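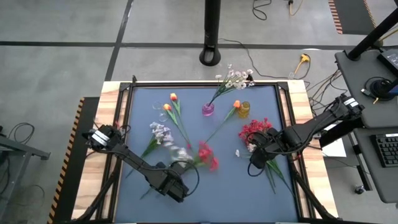

A pink vase and a yellow one, with artificial flowers on a blue-grey table.

Who should pay for a bridge that will stand for eighty years?

In Cunov, where I have lived since I finished my studies, the town wants to replace the old road bridge over the canal. The council has 2 offers in front of it. One is a municipal bond, sold mostly to local savers. The other comes from Kohlhase, a construction company, which would build the bridge with its own money and then collect a yearly fee from the town for 40 years. The council prefers the second offer, and I think it is making a mistake.

I understand the attraction. The town's debt would stay almost the same on paper, and the mayor could open a bridge without raising any tax before the election. But a fee which must be paid every year is a debt also, even when it is written on another page of the budget. My neighbour Munther Hamdan keeps the accounts of a small bakery and he put it to me very simply: if you must pay it, you owe it. 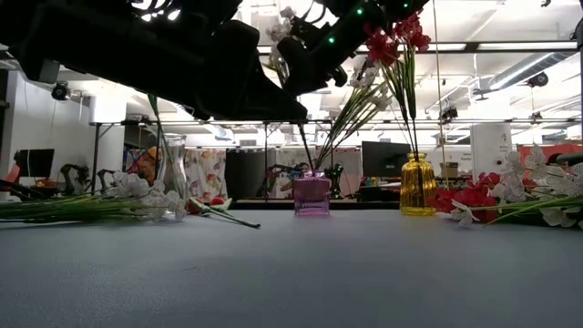
The fee is also connected to the price index, and this part was hardly discussed at the public meeting in May. If prices rise quickly, the town pays more, while its income from property tax is adjusted only every 4 years. The company has protected itself well, and I do not blame it for this. I blame the people who sit on our side of the table and did not ask for a limit.

Hanne Ladefoged, who wrote in this newspaper in favour of the contract, says that private builders finish on time more often. Perhaps they do. A town can write a penalty for delay into an ordinary building contract as well, and our neighbours in Prandero did so with their school. They borrowed, they hired a builder, and the school belongs to them.

I am not against private capital. The bus depot was built with it and the risk was shared in a fair way -- if fewer passengers came, the investor earned less. With the bridge there is no such sharing. The traffic can fall by half and the fee remains as it is.

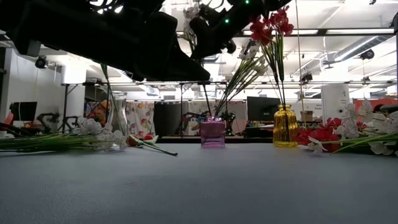 What the council could still do

It could publish the whole contract, with the annexes, before the vote. Until now we have seen only a summary. It could ask an independent accountant to compare both offers over the full period, with the same assumption about inflation. And it could give the savers of Cunov a chance to say whether they would buy the bond -- I would buy it myself, in a modest amount.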